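Sorting cell at Rurard: frequently asked questions

Maintained by Gisela Valdebenito. Send corrections to her and not to the vendor.

Does the cell really run without anyone watching it?

Dendumier's brochure says it does. We have not seen it go a full Saturday shift without somebody walking over, so plan on having a person within earshot. If that changes we will change this answer.

What does it do?

Two arms take circuit boards and wire harnesses out of a steel tray and put them in four yellow bins. It does not test anything. A dead board and a good board end up in the same bin.

How many parts has it sorted?

The counter read 1087 when we last checked. The counter goes up every time a gripper closes, whether or not there is anything between the fingers, so please stop quoting it in reports.

Can I skip the morning setup if the cell was fine last night?

No. The arms do not look for the bins. They go to taught positions, and a bin that got bumped during cleaning will still get parts dropped on its rim. Start with all four bins empty and in their places, two on each side, with the tray between them. Park both arms before you reach in.
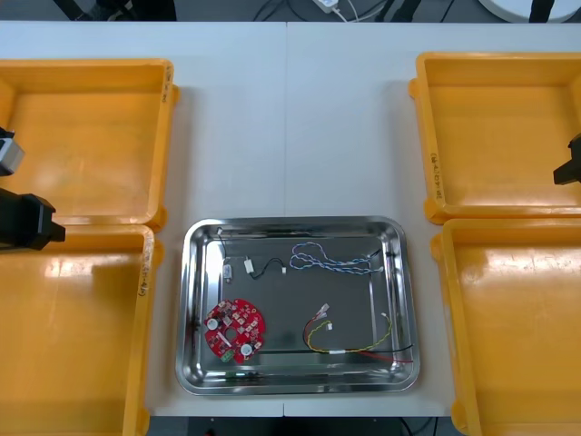 SETUP AND LOADING

How full should the tray be?

Less full than the manual says. The manual talks about a "single loose layer," which sounds fine until you try it with harnesses. One red ring board and a few harnesses, with bare tray showing between them, is a load we trust. Anything with long twisted wires should be spread out by hand. If a harness is lying across a board, move it.

Does the shiny tray confuse the camera?

We think so. Dendumier says the software handles reflections. Léonie Cordier ran the same parts on a dull gray mat for a week and had fewer missed picks, but she also cleaned the lens that week, so we can't claim much. The yellow bins throw glare too. That matters less, as the camera only has to find parts in the tray.

Can I swap the bins around if the sizes match?

Please don't. The rims are marked by hand and the program knows nothing about the marks. Swap two bins and the sort is wrong with no alarm.

CARE AND REPAIR

How often do the gripper fingers need cleaning?

The schedule says every 1000 cycles. Do it at the start of each shift. Use a dry cloth, and leave the solvent in the cabinet.

An arm stopped over a bin. Can I push it out of the way?

Not with the drives on. Hit stop, wait for the drives to drop out, then follow the release steps on the door card. Run the homing routine before you restart, even if the screen offers to resume. Resume has cost us nearly 9 connectors so far.

Is the Bustos software update worth installing?

Ask us again in April. The release notes promise "smarter grasping" and don't say what was changed. The Skostitz site installed it and had to teach every bin position over again.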